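Home | Notebook | Workshop | Parts shelf | Log in

Path notebook, Traltgate side

June, 7:40 a.m. start

Walked the service road with Khalil before the traffic picked up. The job was to decide where the scooter parking line goes and how much of the paved strip we can give it. Brought the wheel, chalk and the old Darwish sketch, which has the strip drawn too wide.

Strip measured from the wall plinth to the edge of the asphalt in three places. Narrowest at the corner of the building. If the scooters stand square to the wall they stick out too far there, so we chalked them at a slant. Ayman wants the slant the other way so riders pull out facing the lawns. I don't mind either, but it has to be the same for the whole run.

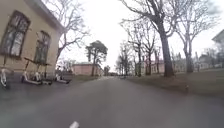 Length of the run came out at 848 cm from the corner. Kept 40 cm clear of the plinth so handlebars don't rub the plaster. Khalil tried it with a Vurkham from the shop and the bar end still touched when the stem leaned over. Changed the note to 45, to be checked again.

Windows: the sills need to stay reachable for cleaning. Left a gap under each one on the sketch.

Chalk will not last. Ruan has 2 cans of Sterkero line paint, white, one opened. Ask him before buying more.

To do:
- redraw the sketch with the slant
- ask Carla who signs off on paint this close to the wall
- repeat the bar end test

Stopped at 9:15.
N. Toledo

Comments (3)

Ruan Molefe: Opened can has a skin on it. The other one is fine.

Carla Harb: Sign-off is me. Send the new sketch first.

Ayman: Still say the other slant.

Recent entries
Bike rack bolts, second try
Wheel gauge check
Notebook page 26: curb heights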